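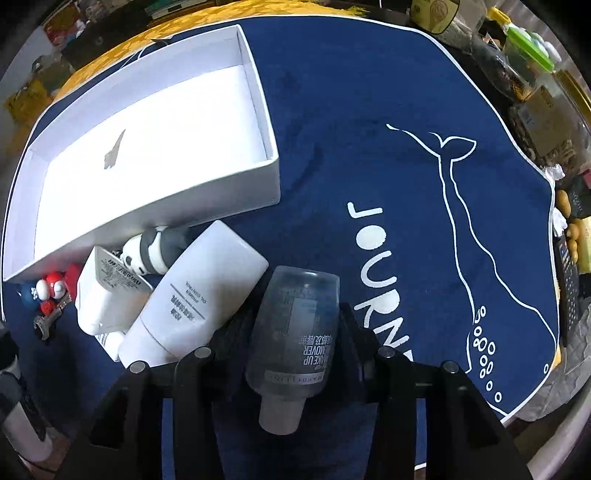

Zevden wants to know why anyone would store make-up remover upside down in the first place, as every bottle of theirs has leaked that way. Fair point, but mine has a narrow cap and I'm too mean to waste the last bit, so let me ask properly.

**Getting the dressing table into boxes – what goes where?**

I'm trying to sort my bits into small white card boxes before I move in July. I've got remover, an oil control primer, keys, little figures (there's a panda I can't part with) and they all end up in the same heap on the tablecloth. Do I box by type or by how often I use it? And does the remover have to stand cap up?

Posted by Studgate

**Hegarty**

By how often, every time. I did mine by type and had to open five boxes to take my face off at night! Daily stuff in one box, with the lid left off until the morning you go. Remover cap up, cap tight, and a bit of kitchen roll under it – card goes soggy very quickly. Keep the keys out of it altogether. Mine went in with the cotton pads and I had to ring the landlord.

**Fistness**

just chuck whatever you haven't used in a year, half of it will have gone off anyway

**Zevden**

Still say cap up. If you want the last drops, tip it into a travel pot the night before and bin the bottle. I'd wrap the panda in a sock and put it in your coat pocket.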